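Torvik Releases Revised Surface Care Standard for Food Preparation Counters

July 5, 2001
By Tyra Engström, Torvik Technical Communications

CIMITTHORPE - Torvik today released the second edition of its surface care standard for natural stone counters used in food preparation. The document, designated TS 808, replaces the first edition and applies to marble, limestone and travertine counters in hotel kitchens, bakeries, catering units and rental apartments. Granite and engineered stone are covered separately and are not affected.

The revision changes three parts of the earlier text: the sealing interval, the list of approved cleaners and the method used to record acid etching.

Under the first edition, sealing was scheduled by calendar date. The second edition schedules it by absorption test. A measured drop of distilled water is placed on the counter at each test point and left for 20 minutes. If the stone has darkened under the drop when it is wiped away, the counter is resealed before it is returned to service. Test points are set at the sink edge, the main work area and one location that receives little use, so that wear can be compared across the same slab.

Acid etching is treated as a separate condition from staining. A stain is foreign matter held in the pores of the stone and can often be drawn out with a poultice. An etch is a loss of polish caused by a reaction between acid and calcium carbonate. Sealer slows the first and has little effect on the second. Common kitchen sources of acid include citrus juice, vinegar, wine and cut tomatoes. The standard calls for spills of this type to be blotted, rinsed with clean water and dried.
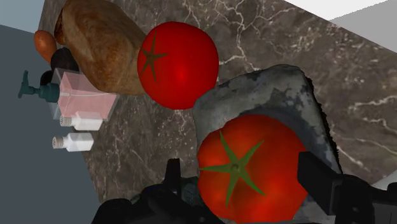
Tomatoes and bread on a dark brown marble countertop. Computer rendering.

Dark stones receive their own section for the first time. On a polished dark surface an etch mark reads as a pale, dull patch and can be mistaken for residue left by a cleaner. Inspectors are directed to wash and dry the area, then view it at a low angle under a single lamp. Marks that remain are entered on the condition sheet by position and length. Natural veins are not recorded as defects unless a fingernail catches on them.

The list of approved cleaners has been shortened. Products with a pH below 7 have been removed, as have powders and creams containing abrasives. Neutral stone soaps remain. Dilute ammonia is permitted for grease on sealed counters only, and must never be mixed with or used after chlorine bleach.

The changes are based on inspection records from 2723 counters in Cimitthorpe and Tirton. Records were collected by Torvik field staff and reviewed at the company's Tirton laboratory, where the review was closed in June.

"The calendar schedule caused some counters to be sealed too often and others not often enough," said Maj-Britt Ekström, head of surface testing at Torvik. "Excess sealer leaves a haze that then has to be stripped. The water test takes longer to carry out, but the result applies to the slab in front of you."

Contractors working under the first edition may complete existing jobs to that text. New work orders should cite the second edition. Condition sheets in the old format will be accepted for four months, after which only the revised sheet may be filed. The revised sheet has room for a sketch of the counter and a column for the sealer batch number.

A half-day course on the absorption test will be offered at the Tirton laboratory. Briltau, which supplies sealers and poultice powders to the trade, will provide sample slabs for practice. Places are assigned in order of application, and attendees should bring their own lamp and straightedge.

Printed copies of TS 808 can be ordered from the Torvik publications desk in Cimitthorpe. Holders of a registered first edition will receive the replacement pages by mail.

Related releases
Torvik Opens Second Test Room at Tirton
Correction to Grout Joint Tables, First Printing
Briltau Sealer Data Sheets Reissued
Floor Slip Testing: Notes for Contractors

Contact: Publications Desk, Torvik, Cimitthorpe | Copyright Torvik. All rights reserved. | Back to top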